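合租屋里的卫生间为什么总是乱：一次收纳小调查的报告

这份报告是我们居住空间课的期末作业，题目自己定。我本来想写阳台，后来跟室友为洗手台的事吵了一架（真的是吵，不是讨论），当晚就把题目改了。指导老师是 Jozef Dekker，他看完开题只批了一句："范围再小一点。"于是我把整个卫生间砍成了洗手台和它旁边一臂之内的地方，镜柜、墙架也算，淋浴区一概不管。

先说怎么做的。我找了五户合租屋，都在学校东门外那几个老小区，每户住的人数不一样，最多的一户住了七个人，共用一个卫生间，早上八点前后基本要排队。我每户去了两次，一次是提前约好的，一次是到了楼下才发消息。为什么要这样呢，因为第一次去的那户明显大扫除过，台面亮得能照镜子，我拍也不是不拍也不是，只好回家重新想办法。两次之间大家不知道我什么时候再来，看到的东西就真实多了。

访谈提纲我改了好几版。最早那版问"您对目前的收纳满意吗"，得到的回答清一色是"还行"，一点用都没有。后来换成"今天早上你找什么东西找了最久"，话匣子一下就开了。有人找发圈，有人找隐形眼镜护理液，还有一个学长说他找自己的剃须刀，结果在别人的洗漱杯里找到了，他讲的时候表情还很委屈，我笑得录音都糊了一段。

整理下来，大家抱怨的事情大致可以归成几类，不过边界挺模糊的。说得最多的是"分不清谁的"。瓶瓶罐罐长得都差不多，尤其是同一个超市打折时买的，三个人买了同一款洗面奶，用着用着就混了。其次是"没地方放湿的东西"，牙刷杯底下总有一圈水，抹布也永远没有固定的家。再就是备用品，卷纸、洗衣液补充装、没拆的牙膏，这些东西平时用不到，又舍不得放进自己房间，最后全堆在洗手台下面，谁弯腰谁倒霉。

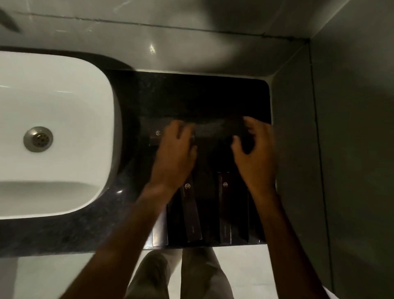

我一开始以为问题出在面积上，台面大的家庭总该整齐一点吧？可我量完尺寸以后就不敢这么说了。五户里台面最宽的那户，反而是东西最满的，住户自己也承认："有空就会放嘛。"台面最窄的那户只有四个人，他们的规矩是台面上只留洗手液，别的统统自己带进带出，每人一个小篮子。刚搬进去的同学觉得很麻烦，住了一个月以后倒是最拥护这条规矩的。

所以报告的后半部分我想试试看，能不能在不加柜子、不打孔的前提下改一改。租房不能打孔这件事真的限制很大，我问了五户，合同里都写了墙面损坏要扣押金。粘贴挂钩大家都买过，也都掉过，有一户是半夜掉的，吹风机砸在地上，把隔壁间的人吓得以为有人摔倒了。

我在自己住的地方做了一个月的试验。材料很简单：几个收纳盒、一卷标签纸、一支油性笔。收纳盒我对比了两家，Skov 的盒子盖子紧，叠起来稳，可是单手打不开，早上迷迷糊糊的时候特别烦人；Karnine 的没有盖，拿东西方便，就是容易落灰。最后我两种都买了，常用的放无盖的，备用品放有盖的。标签一开始写的是品类，什么"护肤""口腔"，写得特别认真，结果没人看。第二周我改成写名字，效果立刻不一样，连从来不收东西的那位室友也开始往自己的盒子里扔了（扔得很随意，但好歹是扔对了地方）。

六月那阵子天气闷，卫生间又没有窗，有盖的盒子里开始有潮味。这个是我完全没想到的。我往里面放了小包干燥剂，好了一点，但要记得换，而我总是忘记。如果重新做一次，我会把卷纸直接挪出卫生间，放在门口鞋柜上面，难看一点就难看一点吧。

为了看试验有没有用，我请室友们每天早上记一下自己在洗手台前花了多久。这部分数据说实话质量不高，有人连着几天都写"五分钟"，一看就是睡前补的。我把明显补写的都删了，剩下的部分能看出来找东西的时间是短了的，可是洗漱总时间没怎么变。省下来的那点工夫大概都拿去照镜子了，我自己就是这样。

还有一个事情值得写一下，就是谁来维持。试验头两周基本是我在收，我一回老家，台面三天就恢复原样，室友拍照片发给我，还配了个哭脸。后来我们商量成轮流，每人管一周，轮到的人只做一件事：晚上睡前把没有主人的东西放进一个公共盒子，一周没人认领就处理掉。这个盒子第一周就满了，里面有发夹、过期的试用装，还有一瓶谁都说不是自己的发胶。

花费方面，盒子加标签纸都是我们平摊的，每个人出的钱比一顿火锅少。我也去问过一家做租房软装的小公司 Trudance，想知道找人来做要多少钱，对方给的卫生间收纳方案报价是 1,495 元，含一个落地窄柜和上门安装。东西是不错，可对随时可能搬走的学生来说实在下不了手，柜子也很难带走。

不足之处很多。样本就这几户，还都在同一片小区，房龄和户型都接近，换成新公寓可能完全是另外一回事。访谈对象也都是学生，作息差不多，早高峰撞在一起，如果有上夜班的人合租，情况估计会好很多。另外我自己既是研究的人又是住在里面的人，室友多少会给我面子，Dekker 老师在中期汇报时也指出来了，我后来补访了两位不太熟的同学，但补得有点晚，只能放在附录里。

附录一是访谈提纲的最终版，附录二是五户的台面尺寸草图（手画的，比例不太准，标的数字是准的），附录三是我们家的轮值表，目前还贴在卫生间门背后，这周轮到我。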